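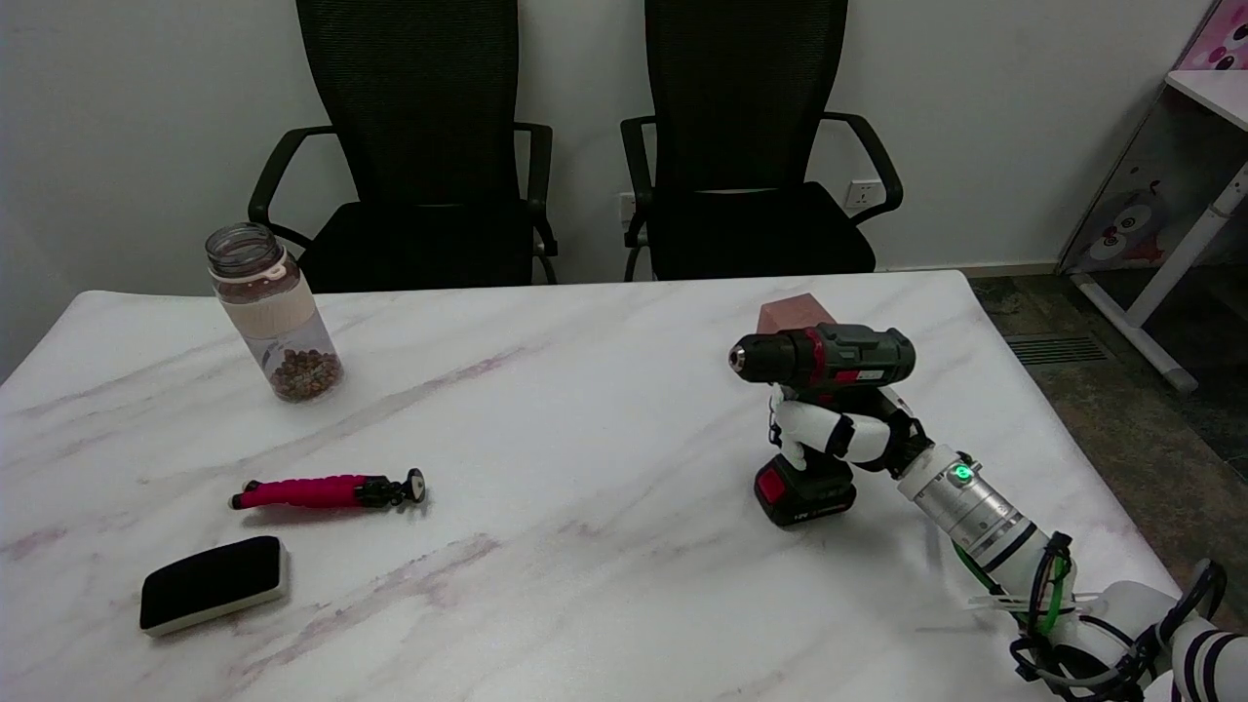

Section 2: Hanging the Wullside rail

Now for the fun part! Once the rail is up, everything else in the Wullside shelf system simply clicks onto it, and you'll be moving your books in before dinner.

1. Hold the rail against the wall at the height you want and mark the first hole in pencil.

2. Lay a level along the top edge, adjust until the bubble sits dead center, then mark the other holes.

3. Drill each hole. Masonry walls need the plugs from bag 2. Going into wood studs? Leave the plugs in the bag and drill narrow pilot holes.

CAUTION: Check for pipes and cables first, especially above outlets and switches.

4. Drive the screws in loosely, check the level again (it really does pay off), then tighten from the middle outward.

Note: Go gently on the last few turns. The rail should sit flat with no bowing.

5. Hook the brackets on from above and push down until they click. Any spacing works, up to 23 inches apart, so play around with it!

CAUTION: Do not load more than 100 pounds on a single rail, and never climb on the shelves.

Longer wall? Two rails join end to end with the Ganport connector, sold separately. See Section 3 before drilling for the second one.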